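Bench notebook, Ullham refurb room
12/4/21

Carcass of the day is a Dell tower, on its side on the slatted table with the panel off. The Tillero lot is 81 of these, and whoever stored them believed in dust as a preservative. The processor had left before I got to it. Socket lever and bracket present, CPU not, and the paperwork says "complete unit." I have written "complete-ish" in the margin.

Drives are today's business. 3.5-inch, blue plastic caddies, no screws, which puts Dell ahead of most of the things I've had on this bench since March. Squeeze, lift, keep it level if you can. Mostly you can't.
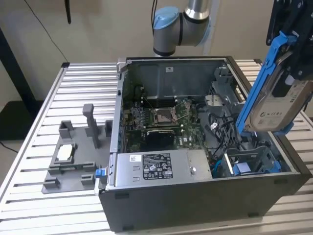 Kadri Vanags wants it noted that the thin blue cable comes off first, that she has said so before, and that the last person to forget was me. Noted. She would also like the caddies kept with the drives until wiping is done, so the shoebox of naked drives is retired.

Black cable bundle by the drive cage is still the main nuisance. It goes wherever your knuckles are going. Tried tucking it under, it came back. Tried a twist tie - better, until I needed the tie for something else.

Caddies do seat nicely down in the bay by the power supply. Leave the supply where it is for now, Carolina has the tester and a queue of 5 ahead of us. 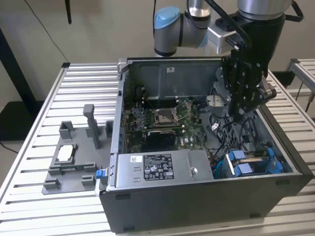
Left to do

- Ask Tillero where the processors went. Politely.
- Label on the power supply: copy the rating into the sheet before somebody puts a sticker over it.
- Three graphics cards promised to Jin-sol. This one can be the first if it posts, for which see processors.
- More twist ties.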